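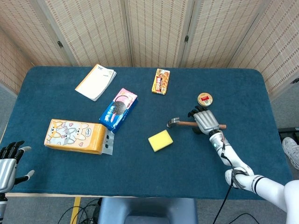 Griet Groen did not believe in the Norkard method, and she had paid for the whole course. She had paid because her sister said it would help with the house, and because after their mother died there were 13 years of drawers to be gone through and only one of them willing to go through them. The method called for a table with a cloth on it, the darker the better, and on the cloth you put out whatever came to hand without sorting it first. So there was the dark teal felt, with a yellow sponge lying on it all by itself, and a tissue pack covered in cartoon cats, and a hammer, and a small round tin with a gold lid. You were supposed to wait until one of the things spoke to you.

"Does it have to be out loud?" Griet asked.

Ilaria Zanetti smiled the way dentists do. She had a certificate from Norkard and a voice she must have practiced. "It's a feeling. Some people get it in the hands."

"I get arthritis in the hands."

"Let's just look for a while."

They looked for a while. The divider stood behind the table with its woven panels angled in, to keep the rest of the room from distracting her, and it did the opposite. Griet kept wondering what was going on behind it. She knew perfectly well what was going on behind it. There was a radiator and the chair her mother had sat in, and under the window were the bags she had filled on Thursday and emptied again on Friday.

"The notebook," Ilaria said. "Your eyes keep going to the notebook."

"It's white. The table's dark. Where else would they go?"

Ilaria wrote that down. She wrote everything down, which Griet thought was a lot of ink for a woman who charged extra to recommend owning less.

The notebook had come out of the kitchen drawer, under the place mats. Griet had not opened it. She had told Ilaria it was blank, and it might have been. Her mother bought notebooks the way other women bought lottery tickets, and most of them had one page used, with a telephone number or the beginning of a letter to the gas company. Griet had already thrown out a shopping bag full of those without any feeling in her hands at all.

"And what would the sponge say?" she asked, to change the subject.

"What do you think it would say?"

"I think it would say it's a sponge."

"Good," said Ilaria. "So we can thank it."

Griet would not thank a sponge. She had her limits. She had sat through the breathing, and she had sat through the video in which Kamlesh Bansal, who ran the Norkard office and wore no socks, told how he had given away a piano and slept like a child ever since. What she wanted to know was who had carried the piano. Somebody had a bad back in that story and wasn't being mentioned.

"Let's try the tin, then."

"It's a tin."

"Was it hers?"

Griet shrugged. Everything was hers. The tissues were hers, bought for a great-grandchild with a cold, and so was the hammer, because Griet's father had never in his life hit a nail straight and her mother had taken over after the business with the bathroom shelf. She had hung every picture in the house. She used to hold the spare nails between her lips and give orders around them, so that for years Griet had thought "a liddle do the lefd" was how carpenters talked.

She noticed that Ilaria had stopped writing.

"You said that out loud," Ilaria said.

"I did not."

"You did the voice."

Griet got up and went around the divider. She ran a finger along the radiator and looked at the dust on it. The course was 3,000, payable in two parts, and the second part wasn't due until October. She could call the office in the morning and tell the sockless man that she had found it interesting and would not be going on. He would say that resistance was a stage. Mieke Verhoeven from across the street had been told it was a stage, and then she had bought the advanced course and given away her good coats, and last winter she had gone around in her husband's.

"Griet?" said the voice behind the panels. "You don't have to decide today."

"I know I don't have to. It's my table."

She came back and sat down. She picked up the notebook, and Ilaria had the sense to look at the tin. The first page had a phone number on it, no name. The second was a list of the pictures in the house and how high up each of them hung, in inches, with the one in the stairwell crossed out and done over. The rest was blank. Griet went through it to the end anyway, a page at a time, licking her thumb.

"Is it speaking to you?" Ilaria asked, very low.

"No," said Griet. "It's measurements."

She put it in her cardigan pocket, where it stuck out, and asked whether they could please get on with the sponge.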